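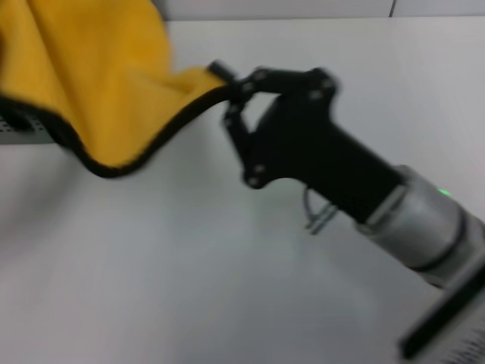

Prallia 461 Portable Dehumidifier
Item group: Climate and Storage
Supplied by Kesturton Institutional Supply

The Prallia 461 is a floor-standing dehumidifier intended for storage rooms, basement offices, records areas and other enclosed spaces where damp air must be kept under control for long periods. It is supplied to schools, town offices, libraries and small museums, and may also be ordered by private customers through the Davgate showroom.

The unit draws room air through a filter at the rear, removes moisture by means of a cooled coil, and returns the air through an opening at the top. Water is collected in a removable tank or carried away by a drain hose. A humidity setting is chosen by the user on the front dial, and the unit turns itself on and off to hold that level.

Specifications
Recommended room size: up to 600 square feet
Weight, tank empty: 59 pounds
Fan speeds: 3
Power: standard grounded household outlet
Movement: four casters, two with locks
Drainage: tank or gravity hose
Filter: washable

Included with each unit
One dehumidifier, one tank, one filter (installed), one drain hose with clamp, and a printed owner's guide. A spare filter and a longer hose are listed separately under Accessories.

Placement
The unit should stand upright on a level floor, with clear space on every side. It should not be placed in a closet with the door closed, behind curtains, or directly against shelving. Doors and windows in the treated room should be kept shut while the unit is running. Where a room is divided by a full-height wall, a separate unit is advised for each side.

After delivery, the unit must be left standing for a full day before it is first switched on. This applies even if the carton appears to have traveled upright.

Extension cords are not approved for use with this model. Customers whose outlets are out of reach should ask an electrician to add one.

Drainage
The tank is suitable for rooms that are visited daily. When it is full, the unit stops and a light on the front panel comes on. Operation resumes once the tank has been emptied and pushed fully back into place.

For rooms that are left unattended over weekends or school breaks, the drain hose should be used. It attaches at the rear and must run downhill for its entire length to a floor drain or sink. The hose should be checked for kinks whenever the unit is moved. The 461 has no internal pump and cannot lift water. Customers who need to drain upward into a sink should consult the sales desk about the Wattimena condensate pump, which is sold separately and fits the same outlet.
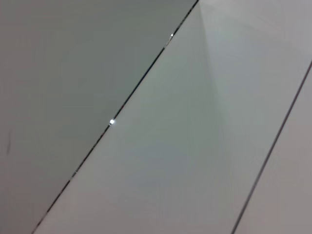
Davgate Township Library: We keep ours in the map room and have used the hose from the beginning. The clamp supplied with it is rather stiff, and a pair of pliers was needed to seat it properly. The lowest fan speed is quiet enough for the reading area next door, but the highest is not, so we save that for evenings. We would have liked a longer cord.

Kesturton reply: Thank you for these remarks. The clamp may be exchanged for a screw type at no charge on request. The cord length is set by the manufacturer and cannot be changed.

Care and cleaning
Switch the unit off and unplug it before any cleaning. The filter slides out from the rear and should be rinsed in lukewarm water every two weeks during regular use, then allowed to dry completely before it is replaced. The tank may be washed with mild dish soap. Bleach, scouring powder and solvents must not be used on any part. Dust on the rear grille can be removed with a vacuum brush.

Before seasonal storage, empty the tank, drain the hose, and run the fan alone for several hours so that the coil can dry. Store the unit upright.

Operating limits
The 461 is designed for heated or moderately cool rooms. In unheated garages and cellars the coil may frost in winter, and the unit will pause from time to time to clear it. It is not intended for use outdoors, in greenhouses, beside pools, or for drying out a building after a flood.

Ordering and delivery
Orders from public institutions may be placed by purchase order. Delivery is to the ground floor entrance. Delivery to upper floors or basements must be arranged in advance and is charged separately. Orders received after noon are processed on the following working day.

Returns and service
Unused units in the original carton may be returned at the customer's expense. Units that have been filled, drained or connected to a hose are treated as used and are handled under the warranty only. The warranty card is found inside the front cover of the owner's guide. Please have the serial number at hand when contacting the service desk. It is printed on a label beneath the tank opening.

Accessories
Spare washable filter for Prallia 461
Extended drain hose
Screw-type hose clamp
Wattimena condensate pump
Replacement casters, set of four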